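# Becherhandling Drosmont – Datenblatt

Zuletzt aktualisiert: 1. Mai 2022

## Inhalt

Der Datensatz enthält 222 Aufnahmesequenzen aus der Getränkeausgabe der Betriebskantine Drosmont. Ein Roboterarm mit Zweifingergreifer übernimmt dort das Greifen, Umdrehen und Bereitstellen von Pappbechern. Gesteuert wurde er von Beschäftigten der Frühschicht, die diese Arbeit vorher von Hand gemacht haben. Ansprechpartner für die Daten ist Nnamdi Mohammed, für Fragen zum Arbeitsablauf Thomas Benedetti.

## Hintergrund

An der Ausgabe werden an einem normalen Tag 1.000 Becher gebraucht. Das Vorbereiten lag bisher bei einer Person je Schicht und galt als unbeliebt: immer dieselbe Bewegung, im Stehen, oft unter Zeitdruck kurz vor der Pause der Produktion. Seit Januar läuft ein Teil davon über die Station »Cliltum«. Die Becher stehen mit der Öffnung nach unten auf dem Tisch und werden einzeln aufgenommen.
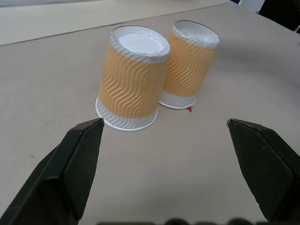

Die Stelle an der Ausgabe ist geblieben, die Aufgaben haben sich verschoben. Wer früher Becher gestellt hat, füllt jetzt Ware nach, kassiert und greift ein, wenn die Station stehen bleibt. Zwei Kolleginnen empfinden das als Entlastung für Schulter und Handgelenk. Andere bemängeln, dass sie häufiger unterbrochen werden und das Quittieren von Störungen in keiner Tätigkeitsbeschreibung steht. Darüber wird mit dem Betriebsrat noch gesprochen.

## Aufbau

- `sequenzen/` – Videos der Handgelenkkamera, nach Schicht sortiert
- `greifer/` – Öffnungsweite und Position als CSV
- `protokoll/` – Störungen und Eingriffe, Freitext

42 Sequenzen enthalten einen Abbruch durch die Bedienperson. Sie sind im Protokoll mit `abbruch` gekennzeichnet und sollten beim Training getrennt behandelt werden.

## Einschränkungen

Dicht nebeneinander stehende Becher verdecken sich aus Sicht der Kamera teilweise. Ineinander gestapelte Becher kommen nicht vor. Die Bedienung lief nach einer Einweisung von 7 Stunden – Routine darf man in den ersten Sequenzen nicht erwarten.

## Personenbezug

Namen und Schichtzeiten wurden entfernt. Eine Auswertung der Arbeitsleistung einzelner Beschäftigter ist nach der Betriebsvereinbarung nicht zulässig, auch nicht über die Bediendaten.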